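"A Shop Must Have a Smell": A Talk with Yevhen Sydorenko of Toketti

Mar 26, 2020 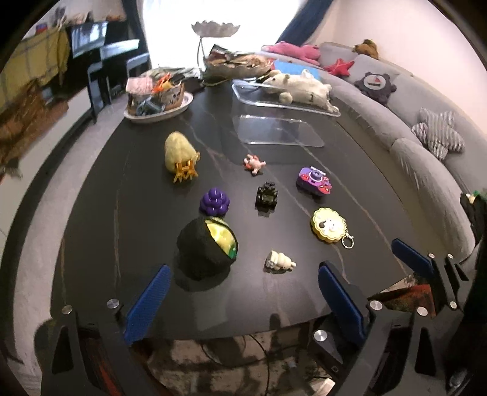 Small toys on a black tabletop, among them a plush chick and a purple camera.

Yevhen Sydorenko pours the tea before he answers my first question. He has been selling toys for 29 years, and he has learned, he says, that people speak better with something warm in the hand. The shop is closed to visitors for now, so we sit in the back room, far apart, with the door open to the yard.

I wanted to ask him how a small toy store lives in a time when everything can be ordered by phone. He does not like the word "lives."

"It works," he corrects me. "A shop is work. In December I sleep five hours. In the summer I read books behind the counter and sell one ball."

Toketti began as one shelf in his aunt's stationery store on Flisari Street. The aunt sold notebooks and ink, and she allowed her nephew to put a few puzzles near the window. After one winter the puzzles had brought in more money than the notebooks. She was angry for a week – and then she gave him a second shelf.

Today he keeps 500 different items. He knows this number because he writes each one by hand in a green book. His colleague, Idun Tveit, has been asking him for years to use a computer for this. She moved here from Norway to study textile repair, and she answered a notice in the window because she needed a job for one winter. She has now worked at Toketti for eight years.

"The green book is terrible," she tells me from the doorway. "If it falls in the water, we have no shop. So I photograph the pages when he goes to lunch."

Sydorenko did not know about this. He thinks for a moment and then says it is probably a good idea.

Repairs are Idun's part of the business. She sews ears, changes stuffing and replaces lost eyes. For a simple seam she takes no money if the toy was bought in the shop. The most difficult customers, in her experience, are the grown ones. "A child wants the bear back fast. The father wants the bear to look as it looked in his childhood, and I was not there to see it."

I ask Sydorenko what he refuses to sell. He refuses anything with a sound that cannot be turned off, and he refuses toys that need a password. He once had a long quarrel about this with the supplier Kostiuk, who sent him a full box of singing telephones as a gift. He gave them back the same afternoon. They are still on good terms, and Kostiuk still delivers his wooden trains.

And what sells well? He shrugs. Cheap things, for the most part. A small figure or a car that a child can pay for with his own coins. "The parent chooses the big toy. The small one the child chooses alone, and he can stand there for 30 minutes. I never hurry him. My aunt hurried people, and they bought a pencil and went away."

Some years ago the chain Clasis offered to buy the shop and keep him as manager. He visited one of their stores before giving his answer. It was clean, he says, and the staff were polite to him, but it smelled of nothing at all. "A shop must have a smell. Ours is paper, and a little bit glue from Idun." He wrote them a letter to say no, and they sent him a calendar.

These weeks he takes orders by telephone in the morning, and Idun leaves the packages at people's doors on her bicycle. Jigsaw puzzles are almost gone. A woman called yesterday to ask for "the hardest one you have, I have three sons," and he read to her from the green book until she found something she liked.

While we talk, the telephone rings twice. The second time it is a boy who wants to know if the shop is still there. Sydorenko tells him yes, and asks what he would like to have put aside.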